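Novex Task Plate for Insertion Research

Matte charcoal plate with sockets, slots and a long groove, for comparing robot insertion methods
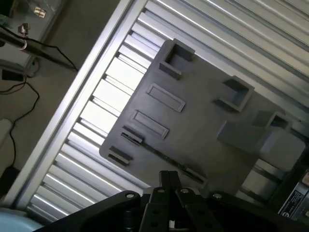
What the plate is for

The Novex plate is made for research groups who study how a robot learns to place and insert parts. It came from the work of Liv Åberg and Emil Moser, who needed the same test piece in every laboratory of their study. The features are molded into the top face: square open sockets with thick walls, shallow rectangular slots, small raised tabs and a narrow groove.

Mounting

The plate can lie on a slotted aluminum table at any angle. In the Novex method it is turned to a new angle before each series, so the robot must find the sockets again with the wrist camera. A parallel gripper with two fingers is enough.

Result of the method

Åberg and Moser compared search by camera only with search by camera and contact force. Each method had 200 trials on the same plate. The combined method needed fewer second attempts, and the difference was largest at the sockets where strong light came from the metal table. At the shallow slots the two methods were almost equal. The trial protocol is delivered together with the plate.

Ordering

Order number: 1001
Delivery time: 3 weeks
Supplier: Janton
Technical questions: Elfriede Stöckli
Page updated: 08/12/2023

Please write in your order which gripper you use. Fingers are not included.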